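Minutes, product review, small lighting
May 2019, room 501
Chair: Wolfram Weidemann
Present: design, purchasing, packaging

## 1. Previous minutes

Accepted with one correction. The cord length in item 2 should read in feet.

## 2. Desk lamp, Morikawa series

Purchasing confirmed that the white version goes into the fall catalog. The shade stays as drawn. Mornex has offered two base weights at the same unit price. The heavier one adds 11 ounces to the packed carton. Design prefers the heavier base for stability on a bare desktop. Packaging asked for the drop results before agreeing.

The cord exit was discussed at length. Gillivier wants the cord to leave at the back of the base so that it can run straight off the rear of a desk. W. Weidemann noted that the drawing does not state the exit angle. Drawing to be revised.

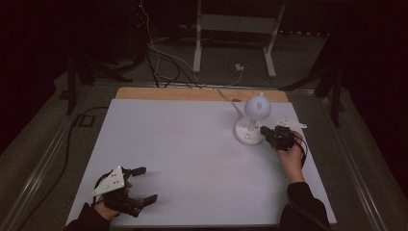
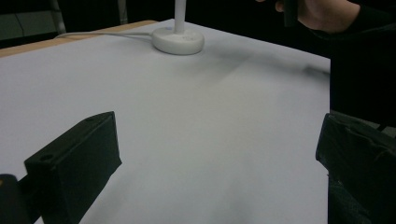

*Item 2: white desk lamp on the white board, cord toward the edge with the wood strip.*

Marking on the base: the present size is hard to read at arm's length. Two options were raised, a larger marking in the same place or a label under the base. No decision. Design will submit both as drawings.

## 3. Display surface

The white board is kept as the standard surface for lamp reviews. A gray board was proposed for white products, on the grounds that a white base shows little contrast against white. Purchasing will get a price from Filtotau for 12 boards.

## 4. Actions

- Revise drawing with cord exit angle: design
- Drop results for both base weights: Mornex, through purchasing
- Marking and label drawings: design
- Price for gray boards: purchasing
- Carton size for the heavier base: packaging, after the drop results

## 5. Next meeting

July, same room. Samples to be in the room before the start.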